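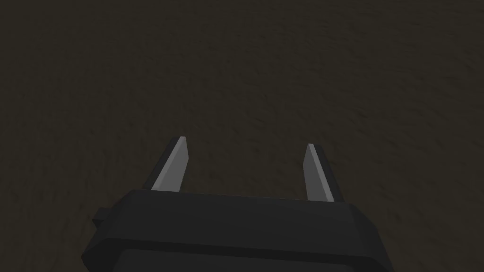 Gripper open, nothing in it.

26 August 2022

Spent most of the day on the simulator rules. Skatix wants one page that everybody signs before they run anything in the kitchen scene, and Charmaine gave it to me on Wednesday with four people's notes stapled to it. Half the notes contradict the other half.

Rule one was easy. Every run starts with the fingers open and empty, and you save a still to show it. Prasetyo wanted a force reading as well. I said the still comes first and the reading can go in the log.

Rule two took until lunch. It covers what counts as a clear approach. Wahyudi's draft said the target must be "reasonably visible," and I can't check a run against that.

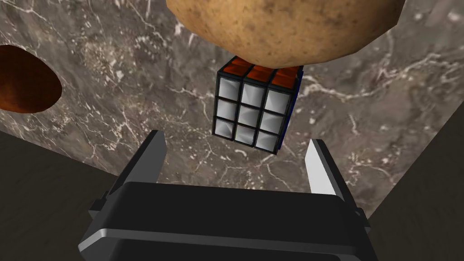
I changed it to say that if another object overlaps the target from the wrist view, the operator has to name both objects in the log before closing the fingers. Hina thinks people will skip it when they are tired. She may be right. I left it in and made the field required.

We went through 64 old logs in the afternoon to see how many would pass. 17 did. Most of the rest failed on naming. One person writes "fruit," another writes "red thing," and then the search finds neither. So there is now a name list, and it goes on the back of the page.

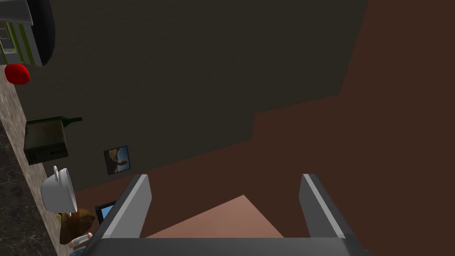
Wrist view, counter side.

Rule four is the one I care about. No moving an arm over the counter on the wrist view alone. Check the head view first, both arms, then go. Cerstead had this in their old handbook and I copied the order from there, with Charmaine's okay.
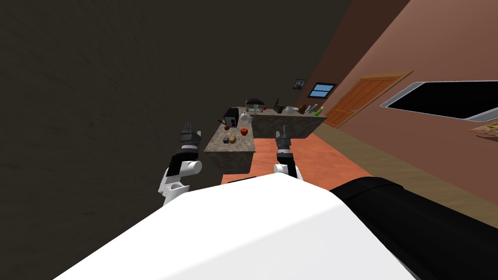

The wording still bothers me. "Both grippers accounted for" sounds like a police report. Prasetyo suggested "both grippers located" and I will probably use that. Version two goes to Stovell on Monday.

Home by seven. Leftover rice, and a call with my sister.

Filed under: Work days, Simulation, Rules and checklists

3 comments

Zahira Krishnan
We have the same naming trouble at Ngau. A fixed list helped, but keep one person in charge of adding to it.

Wahyudi Ismail
I stand by "reasonably visible." Fine, I don't. Send me the new page.

marlow995
Does the head view check apply if you only move one arm? We argue about this every week.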